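Foditz: Leihladen zieht in die ehemalige Sparkasse um

15. Oktober 2023

Foditz. Der Leihladen in der Rochastraße gibt seine bisherigen Räume auf und zieht in die frühere Sparkassenfiliale am Markt. Das hat der Stadtrat in seiner jüngsten Sitzung mit großer Mehrheit gebilligt. Der Mietvertrag läuft zunächst über sechs Jahre, eine Verlängerung ist möglich. Eröffnet werden soll im November, einen genauen Tag gibt es noch nicht.

Im Leihladen können Einwohner Dinge ausleihen, die man selten braucht: Bohrmaschinen, Zelte, Raclettegeräte, Bierzeltgarnituren, Teppichreiniger. Im vergangenen Jahr wurden 3.131 Ausleihen gezählt, so viele wie noch nie. In den alten Räumen war es dafür zu eng geworden. Sperrige Gegenstände standen zuletzt in einer angemieteten Garage in der Nachbarschaft und mussten zwei Tage vorher bestellt werden.

Die Filiale am Markt stand seit dem Auszug der Bank leer. Der Schalterraum bleibt weitgehend erhalten, auch der Tresen wird weiter genutzt. Der frühere Tresorraum dient künftig als Lager für Maschinen und Akkugeräte. Die Tür des Tresors wird ausgehängt, damit sich niemand versehentlich einschließt. Den Umbau übernimmt die Firma Sekton, die in der Stadt bereits die Sanierung der Turnhalle ausgeführt hat. Neu sind eine Rampe am Seiteneingang und eine größere Annahme, in der zurückgegebene Geräte geprüft und gereinigt werden.

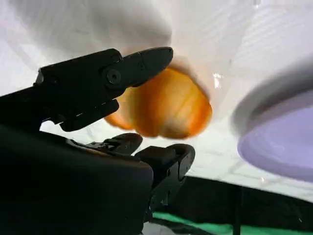 Schwarzer Greifer an einem orangefarbenen Gegenstand.

»Wir haben in den letzten Monaten immer häufiger Leute wegschicken müssen, weil wir an die Sachen nicht herankamen«, sagt Milan Hermans, der den Leihladen leitet. Am Markt könne man erstmals den gesamten Bestand unter einem Dach zeigen. Auch die Öffnungszeiten sollen ausgeweitet werden - geplant ist ein zusätzlicher Nachmittag in der Woche, dazu der Samstagvormittag.

Diskussionen gab es im Stadtrat über die Parkplätze. Vor dem Gebäude dürfen Autos bisher nur mit Parkschein stehen. Wer eine Bierzeltgarnitur abholt, soll künftig kostenlos halten können. Die Verwaltung will dafür zwei Stellplätze als Ladezone ausweisen. Mehrere Händler am Markt hatten sich dagegen ausgesprochen, weil sie um Plätze für ihre Kundschaft fürchten. Die Regelung gilt deshalb vorerst auf Probe und wird im kommenden Jahr überprüft.

Die Jahresgebühr steigt mit dem Umzug auf 44 Euro. Für Schüler, Auszubildende und Inhaber des Stadtpasses bleibt sie unverändert. Derzeit hat der Leihladen 400 Mitglieder.

Bis zum Umzug läuft der Betrieb in der Rochastraße weiter. In der letzten Woche vor der Eröffnung werden nur noch Rückgaben angenommen. Reservierungen, die in diese Zeit fallen, können telefonisch oder direkt im Laden verschoben werden. Für die alten Räume interessiert sich nach Angaben der Stadt das Nähcafé Jidisa, unterschrieben ist aber noch nichts.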